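Measuring second-hand trousers so the numbers mean something

I have been buying and altering second-hand trousers for long enough to have a drawer of notes on them, and the subject that takes up most of the pages is measurement. A label gives one figure. A seller gives another. The garment, put flat on a table with a tape across it, gives a third, and that is the one you will be wearing.

I posted a short version of this in May and had several questions afterwards, mostly from Tae-yang Yeom, who sells more than I do and is stricter about it. The method below has been changed in two places as a result.

Waist first. Fasten the button and the zip. Lay the trousers face up and pull the front and back waistbands level with each other, which on most jeans they will not want to do, as the back is cut higher. If you leave the front dipping and measure straight across the top, you are measuring a line that does not exist on the body. Level them, smooth them without stretching, measure edge to edge, and double it. On a curved waistband I now follow the curve of the band with the tape. This was the first of Tae-yang's corrections and I resisted it for a while. The difference on a high-waisted pair was over 2 cm after doubling, so I gave in.

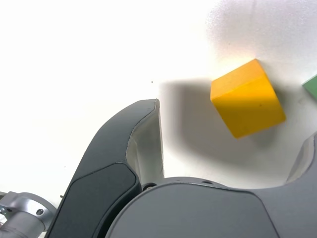 Issue 20

Rise is where most listings go wrong. Front rise runs from the crotch seam, at the point where the four panels meet, up to the top edge of the waistband at centre front. Some sellers stop below the waistband. Some measure the back rise and do not say so. If a listing gives a single figure with no further word, ask. I once bought a pair of Drevent work trousers described as mid rise on the strength of a back measurement, and they sat a good deal lower than I wear anything.

Inside leg runs from the same crotch point down the inner seam to the hem. The seam should lie flat for its whole length. On twill that has been line-dried it will often have a slight twist below the knee, and you have to turn the leg until the seam comes back under the tape. Do both legs. They are often different, particularly if someone has taken up the hems at home, and the shorter one is the one to quote.

Hem width is simple: flat, edge to edge, not doubled. Thigh I take at the crotch, square to the outer seam, also not doubled. This was the second correction. I used to take it a little way down the leg on the grounds that the fabric lies better there, but Maeve Mac Mathúna pointed out that no other seller does so and my figures could not be compared with anything. She was right. I have gone back through the old listings and altered them.
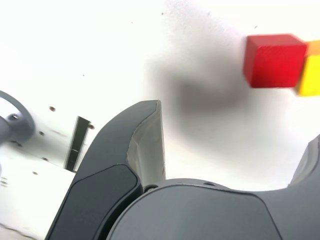 Stretch fabric needs its own line in the notes. Anything with elastane in it has two waists, relaxed and extended, and I quote the relaxed figure with the extended one in brackets. To get the extended one I pull until the weave starts to resist and stop there. It is a matter of feel and two people will not agree exactly. Chang-ho Yoon uses a spring balance hooked through a belt loop so that the pull is the same each time. I tried it on an old pair of Jara slims and tore the loop, so I have nothing useful to add on that.

Shrinkage is the other variable. A pair that has been through many washes has done most of its shrinking, and the figure you measure is the figure you keep. Unwashed denim is different. I soak mine in the bath before cutting or hemming anything, then dry it flat, then measure again, and write both sets down with the date.

On tapes: cloth ones stretch. Check yours against a steel rule every so often. My old one had gained 3 mm over its length, most of it in the first part, where it gets pulled out of the tin. I replaced it with a coated fibreglass tape and have had no trouble since. Jin-sol Baek prefers a wooden metre stick for everything except the curved waistband, and for straight seams I can see the case for it.

Condition should be written down at the same time, while the garment is still flat and in good light. I go hem, knee, seat, pockets, fly, waistband, always in that order, then turn it inside out and go round again. Worn pocket corners show from the inside well before they show from the outside. So do repairs. An old darn in matching thread can be close to invisible on the face and quite obvious on the back, and a buyer deserves to know.

The next job is a pair of wool trousers from the Coven sale, lined to the knee, with a waistband that somebody has let out and pressed badly. The old stitch line is still visible at centre back. I have steamed it once through a damp cloth and it has faded a bit. I will give it another go before I decide whether to put the seam back where it was.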